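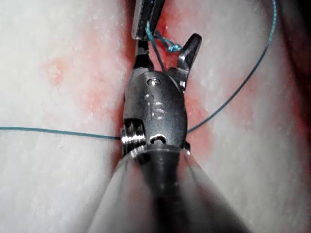

HEALTH & HOSPITALS

Jevville hospital board asked to pay for more suturing practice

Gimmont Surgical Training wants the Jevville hospital board to buy more hours of robotic suturing practice for its residents. Its pitch leans hard on one number: training time cut by up to 30 percent. Where the number comes from is less clear.

Geetha Pai, who runs the Gimmont program, told the board this month that it rests on 1,989 logged stitches. Asked how many residents had tied them, she said eight. Asked who had graded the knots, she said the program's own instructors.

"So you marked your own homework," said board member Barrett Escobedo.

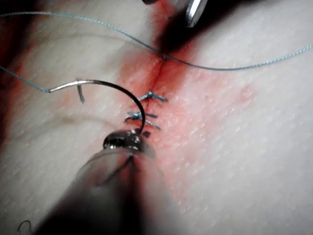 Pai said an outside review was "in discussion." She defended the drill itself, in which residents close an incision with separate stitches, each tied and trimmed before the next. Few surgeons would argue with that. Whether neat knots on a practice pad lead to fewer problems in patients is another matter, and the seven-page handout given to the board does not mention patients at all.

Nithin Amin, a general surgeon who sat in on the meeting, said he would like to see the same residents tested again after a few months away from the instruments.

The board put off a vote until October. Pai said she would bring the full scoring sheets.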